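**Thread: Card holder with plastic sleeves, snap strap. Storing cards long term?**

**stiltance_sewn** wrote:

Looking for data, not brand loyalty. I have a small red card holder, glossy cover, stitched around the edge, strap with a snap. Clear sleeves inside. It lives in my bag and holds loyalty and membership cards. Two of the older cards have gone tacky on the printed side and one has left a ghost of its lettering on the sleeve.

1. Is this the sleeve, the card or the storage conditions?
2. Can the sleeves be replaced without unpicking the cover?
3. Is the snap worth servicing or do I replace the whole strap?

The bag sits in the car on work days, so it gets warm.

---

**Ullcombe** wrote:

1. Sleeve, most likely. Cheap clear sleeves are plasticised PVC. The plasticiser migrates out and softens whatever ink is pressed against it. Heat speeds it up, so get it out of the car.

2. Depends on construction. If the sleeve block is sewn into the spine, no. If it is a booklet tucked into a slot on either side, yes, it slides out.

3. Post the symptoms. "Servicing" covers a lot.

---

**kettle_and_awl** wrote:

Disagree on 1, partly. I've seen the same ghosting in polypropylene sleeves, which have no plasticiser to speak of. In those cases it was the card. Thermal-transfer printing with no overlay comes off on anything under pressure. Check whether the tacky cards have a clear laminate on top. If they don't, new sleeves will only slow it down.

---

**Ullcombe** wrote:

Transfer of dry ink and a tacky surface are different faults. OP reported both. Tacky is plasticiser.

---

**kettle_and_awl** wrote:

Or hand cream. Wipe one with isopropyl on a corner you don't care about and see if it stays tacky after five minutes.

---

**Bukimov** wrote:

Some numbers from my own bench, for what they're worth. I cycled a budget snap strap by hand: it was noticeably looser by 200 closures and wouldn't hold a full holder shut by 500. The spring in the socket half had spread. The stud half was fine. So replace the socket, leave the stud.

Colour match on the strap is the harder problem if you go further than that. Glossy red finishes vary a lot from batch to batch, and a new strap beside an older cover will look like a repair.

---

**stiltance_sewn** wrote:

Thanks. Answers in order.

No laminate that I can feel on the tacky cards. The isopropyl test on one corner: tack gone, and it took a bit of grey with it. So kettle may be right about the print and Ullcombe right about the residue.

I opened it out flat on the table to look at the rest. Snap is silver-coloured and round, on the end of the strap.

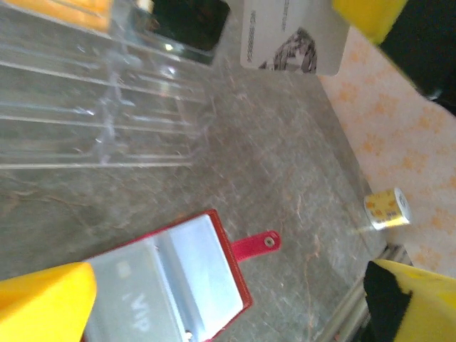

The block of sleeves does not slide out. I tried easing it with a bone folder and there is a line of stitching holding it at the fold. So replacement means unpicking at least that line, and I'd rather not put new holes in the cover.

Snap symptom: it closes with no click when every sleeve is full, and clicks normally with half of them empty.

---

**Ullcombe** wrote:

Then the snap is fine. You're overfilling it. The strap is under side load and the stud isn't seating square. Take out five cards and leave it.

For the sleeves, cut thin polyester film to card size and put one piece each side of any unlaminated card. It's inert, and it doesn't matter what the sleeve is made of after that. Buy it by the sheet. Avoid anything sold only as "clear plastic" with no material named.

---

**Bukimov** wrote:

Film adds thickness, and you've just told them the holder is too thick.

---

**Ullcombe** wrote:

Hence taking out five cards.

---

**kettle_and_awl** wrote:

If you do unpick the fold, reuse the existing holes. Blunt needle, waxed polyester thread, saddle stitch, back-stitch two holes at each end. Don't iron or heat the cover to flatten it afterward. If it's coated and not full-grain leather, the gloss will lift. Mine did, in one patch near the spine, and there is no fixing that.

---

**Bukimov** wrote:

Agreed on the heat. I disagree on reusing the holes if the cover is coated. Old holes in a coated split tear into each other under tension. I'd leave the stitching alone altogether and spend the money on film.

---

**stiltance_sewn** wrote:

Going with film on the unlaminated cards only, fewer cards, and no unpicking for now. The holder stays in the house when I'm at work. Will report back in May if the ghosting continues. Still open to suggestions for cleaning the lettering off the inside of a sleeve, as isopropyl on a cotton bud left it hazy.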